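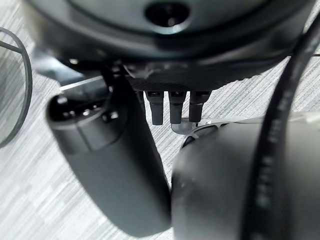

Resident Spotlight nominations: proposed change to the length limit

Resident and Family Forum > Newsletter and Activities
September 2018

NicGiolla_Office
The Jukarlow newsletter office is reviewing the rules for the quarterly Resident Spotlight. Under the proposal, each profile would be limited to 70 lines, and couples would share one profile. Nominations would close 30 days before printing. Residents and family members are asked to post their comments in this thread.

stavavville_daughter
I do not support the shared profile for couples. My parents lived separate lives for 33 years before they met at Jukarlow. One profile cannot cover two childhoods, two careers and a second marriage. I would ask the office to allow each person a full page.

eastwing_reader
I respectfully disagree with the post above. The July issue carried one profile that ran over three pages, and the activity calendar was moved to the back in small print. Many of us read the calendar first. A limit is fair to all residents.

NicGiolla_Office
The office confirms that the July calendar was printed in a smaller type size. It will return to page two in the next issue.

hitasora_lane
Would the limit include photo captions? Our family submitted 55 photographs last year and received no guidance on how many could be used.

NicGiolla_Office
Captions would not be included. Families should submit no more than six photographs, with the names of all persons written on a separate sheet. Originals are returned through the front desk.

stavavville_daughter
Thank you for the reply. It does not address couples. Could those who marry after moving in be given two profiles in different quarters?

eastwing_reader
I would accept that arrangement, provided that single residents already on the list are not moved back.

NicGiolla_Office
The suggestion has been added to the review. Current nominations will keep their place on the list. Comments remain open until the last Friday of the month, and the revised rules will be posted in the Hitasora Room and on this forum.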